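Speaker notes: Where the cloth goes
Lanying Kong, Midton household evening, Dec 27, 2018

Start on time even if people are still getting coffee. Naveen has the clicker and will move the slides when I nod.

Opening. Say my name, say I have been teaching the home-keeping class in Midton and that this is a shortened version of lesson 6. Ask who has a cloth balled up next to the sink right now. Wait for hands. Mine was, this morning.

Point one. The cloth is the item in the kitchen that gets used most and has the worst place to live. Plates have a cupboard. Forks have a drawer. The cloth gets the faucet, the edge of the sink or the oven handle. Tell the Lillau story here, the rented kitchen in August with one towel hook for the whole family. Keep it short. Last time it took up too much of the talk and I had to skip the questions.

Point two. Air on both sides. A cloth flat on a counter has air on one side. A folded cloth has a damp middle for a long time. Anything with slats or gaps under it is better than a flat surface. It does not have to be a thing sold for cloths. A plate rack works, a cooling rack works, so does the wire shelf from a broken toaster oven. Qianru Qin uses an old letter tray and has for years.

Point three. Clear plastic on the counter. People either like it or they can't stand it. It takes up less room to the eye, and you can see the crumbs through it. You also see every water spot, and the edges catch the light. If your kitchen has a strong lamp over the counter, try the rack in place before you take the tags off.
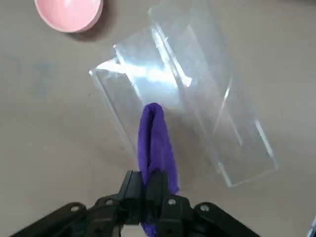
Pink bowl, clear acrylic. 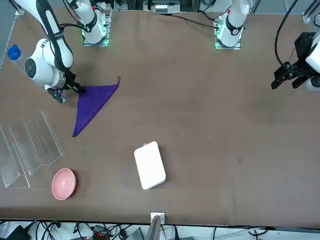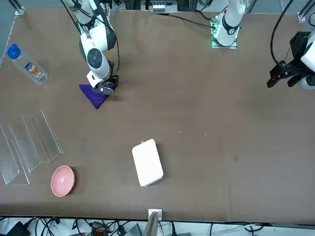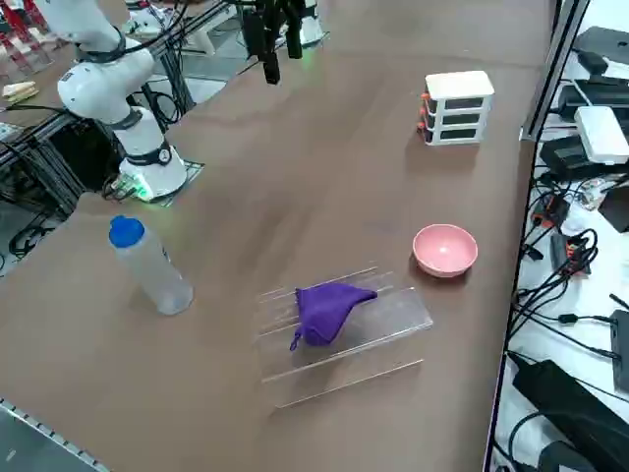

Purple cloth over the upper part of the rack, loop at its lower left corner.

Point four. Draping. Pick the cloth up by a corner or by the middle, whichever you like, but put it down in one layer if the rack is big enough. If it lands in a bundle, pull one corner out. It takes 2 seconds. I tell the class to do it with the same hand that turns off the tap, so it becomes part of the same habit. Show with the yellow cloth from my bag. Do it once badly, then once well, and don't talk while doing it.

Hanging loops. Good if you have a hook. If the loop tears off, sew on a piece of cotton tape, a finger's length, folded double. Stitch through the hem and not just the edge. Someone will ask about clips. Clips are fine but they leave a mark on thick fabric.

Point five. What stands next to the rack. This is where most counters go wrong. The rack goes down, and within a week there is a bottle beside it, a bowl, the mail, somebody's keys. Bowls can stay if they are in use every day. Bottles should stand up or go in the recycling. Lying down they roll, and then they end up behind something. A little drawer unit is good for twist ties, rubber bands and the spare sponge, but leave one drawer empty. I mean it about the empty drawer. Liviu Pană did not believe me and filled all of his, and had to start a second unit.

Price question. It always comes up. I don't recommend a shop. The Rustero rack I bring to class is my own and I paid for it. The Górecki one is heavier and stays put better on a smooth counter, but the gaps are narrow and a thick cloth sags between them less than it should, so the air does not get in as well. Pass both around if the group is small. There are 43 chairs set out tonight, so if they are nearly all taken, leave the racks on the side table and let people look afterward.

Washing. Cloths in the hot wash, no softener, it makes them slide over the water without picking it up. Rack by hand in warm water with a drop of dish soap. No scouring pad on clear plastic, the scratches stay. Dry it with a soft towel and it won't spot.

If there is time: the drawer of old T-shirts. If there is no time, go straight to the handout. The handout has the sewing pattern for the loop on the back, printed at full size, so tell people not to shrink it when they copy it.

Questions. Repeat each one into the microphone, the room is long. Ovidiu Cârstea has asked to speak for a few minutes after me on storing baking pans, so stop when he comes up to the front. Collect the yellow cloth and the clicker before leaving.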